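Steltalon head camera and Kadine controller, two months on

December 19, 2018
By Malcolm Clegg

Quick one before the break, half my notes are on the back of a delivery slip so bear with me. Sandra Inskip has been on at me to write this up while I still remember which cable went where.

What we had: the Steltalon head camera, the Kadine controller, and two grippers to go on the end of the arms, a plain two-finger one from Nuttall and the softer rubbery one that Steltalon sell as an extra. The job is shop shelves. Peg hooks mostly. Take packet off hook, put packet back on hook, straighten up the ones either side. Sounds like nothing. Isn't.

Camera first as it's the best bit of the lot. Wide view, wide enough to get both hands and most of a display in one go, and the colour is decent under shop lighting. Comes on a headband or you can bolt it on the robot's head, same mount for both. That was why we bought it. You wear it, do the task by hand, then swap it to the robot and the view is near enough the same. Near enough. I'm taller than the robot and kept forgetting to bend my knees.

Headband is comfy for an hour, less comfy after two. Padding slides. Sandra sewed a bit of non-slip on the back of hers and I should have done the same.

Bad points. Focus hunts when your hands come up close, and it takes its time settling again. Clear plastic packaging gives it trouble, anything shiny and curved basically, you get a white blob where the edge ought to be. Turning exposure down helps a bit but then the back of the cabinet goes to mud. The manual says leave it on auto. Don't. Battery is fine, I got 150 minutes out of a full charge, which is more than my neck could manage. 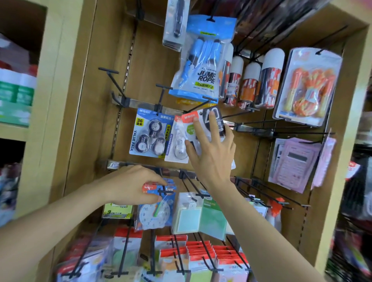 Anyway, doing it by hand taught us more about the grippers than the gripper data sheets did. You don't really grab a hanging packet, you nudge it along with your fingertips and hold something else out of the way with the other hand. Both hands busy, doing diffrent jobs. So any gripper that can only open and shut is going to struggle, and sure enough.

The Nuttall two-finger. Solid thing, heavy, well made. Opens to 60 mm, which I thought would be loads. It's fine for flat cards if you come at them square on. Come at them at an angle and the finger pads push the card backwards along the hook and you're chasing it. Strong grip though, never dropped anything it had hold of properly. Did put a dent in a blister pack or three before I found the force setting, which is hidden under "advanced" for some reason. Fingertips are too fat to get between two packets on the same hook. I filed a spare pair down — probably voids something — and that was a big improvement. If Nuttall sold a slim set I'd buy them tomorrow.

The Steltalon soft one. Wanted to love it. Lovely on bags and anything lumpy, it just sort of folds round. Never marked a packet. But it's slow, and on thin card it curls over and lets go. The rubber picks up dust like you wouldn't believe, then it stops gripping at all until you wipe it. We ended up wiping it every 60 picks. Not the end of the world, but you do have to remember, and I didn't.

Getting a packet back ON the hook is another matter, neither gripper is good at it. You have to see the little hole and the end of the hook at the same time, and the fingers are usually in front of one or the other. From the head camera you can't always tell how far out the hook is either. A second small camera on the wrist would sort most of that. Kadine say the controller will take one. Haven't tried, waiting on a cable.

Controller then. Kadine box, about the size of a lunchbox, fan is noisy, worse in a quiet room. Setup took me an afternoon and would of been shorter if the two arm ports were labelled left and right instead of A and B. A is right. Write it on the box. Once it's going it's steady, no dropouts on the wired connection, a few on wireless so I stopped using wireless. Software is plain and I like plain. Big stop button on screen and a real one on the lead, both work. Swapping grippers means a restart every time, which gets old fast when you're comparing two of them.

One gripe, it saves recordings with names that are just a long string of numbers. Find the notes field and use it from day one. I have a whole folder from the Murbridge display and no idea which gripper half of it was.

Support: emailed Nuttall, got a proper answer next morning from somebody who clearly knew the product. Steltalon took a week and sent me the manual, which I had. Kadine have a phone number and it gets picked up.

Would I buy again?

Camera, yes. Lock the focus, fix the headband, and keep the exposure off auto.

Nuttall gripper, yes, if you're handy with a file. 

Soft gripper, only if you're doing bags. For cards no.

Kadine controller, yes but put it under the bench with the door shut.

Sandra disagrees on the soft one by the way, she reckons I never gave it a fair go and that a slower approach with the other arm holding the neighbours back would fix the curling. Could be right. She's got it on her bench until April so she can write that one up herself. I'll add a bit about the wrist camera when the cable turns up.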